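Gritamier opens two-arm teleoperation set to outside labs

2023-05-19

Gritamier has released the first part of its two-arm manipulation recordings to outside research groups, along with the operator guidelines used to produce them. The release covers 3,000 demonstrations across 11 tabletop tasks, all performed by remote control on the company's Tirnska workstation.

Each demonstration is a single continuous run by one operator. The operator holds a pair of leader handles, one per hand, and the two follower arms reproduce the joint positions on the other side of the room. Joint angles, gripper opening and the camera streams are logged against a common clock. No motion planning is applied between the handles and the arms, so hesitations and corrections by the operator are kept in the data.

The control software, called Iturra, was rewritten in March. The earlier version smoothed operator input heavily, and policies trained on those recordings tended to stop short when closing on thin objects. The new version filters only above the tremor band and leaves slow adjustments alone. Edit Katona, who runs the demonstration program, said the change made the recordings look worse and train better.

"People watch the playback and see a lot of small re-grasps," Katona said. "We used to cut those runs. Now we keep them if the task is finished and nothing is dropped off the table."

Operators practise for 6 hours before their runs are accepted. Most of that time goes to coordinating the two hands, with one gripper holding while the other repositions. The guidelines ask operators to approach from above where they can, to avoid crossing the arms, and to pause briefly before each release so the moment can be found in the log. They are also told to vary the starting layout between runs -- a fixed layout produced policies that ignored the cameras.

Nine of the tasks use rigid objects such as cups, trays and blocks. The remaining two, bouquet arranging and cable routing, involve parts that bend or catch on one another, and took the longest to demonstrate.
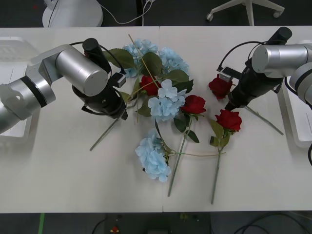
Bouquet arranging is recorded with artificial flowers, which keep their shape over repeated handling and can be laid out again in any order. Operators found the blooms easier to judge than the stems, which are thin, often lie underneath other flowers and can point in almost any direction. A red rose at the right gripper, its stem slanting away to the lower right, leaves that arm a narrow target, while the light-blue hydrangea heads in the middle of the table take up much of the space between the two arms. The guidelines suggest that one arm steady the bunch during an insertion, though operators may choose which.

A second part of the release will add runs recorded at Ukaletti, where the same arms are mounted further apart. Groups wanting access need to sign a data agreement with Gritamier. The recordings are free for non-commercial work, and the Iturra logging format is documented in the download.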